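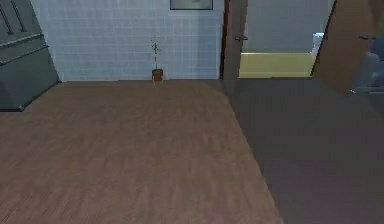
Business & Deals

Gellska will buy the parcel locker company Korletey for $582 million, all in cash. The two boards signed on Thursday night. I try to put the main points in a few posts.

Korletey has lockers in 9 cities, most of them beside train stations. Gellska has vans and depots but almost no lockers. So the fit is easy to understand, the price less so.

Last October Sketer looked at the same company and walked away. I was told then that the two sides were far apart on the value of the station leases. Those leases are still the big question for me.

Ngozi Adeleke stays as head of Korletey for at least two years. Her finance chief, Stavros Ivanov, leaves when the deal closes. The statement gives no reason.

Small shareholders will ask about the debt. Gellska borrows most of the money, and it must pay back the first part in 4 years. Katalin Hajdu, who runs Gellska, told investors on the call that the dividend is safe – I would like to see this in writing.

The regulator must still say yes. Dunix, the smaller rival, has already asked for a full review and wants some lockers sold.

I will read the long document on the weekend and add to this thread if the lease numbers are in it.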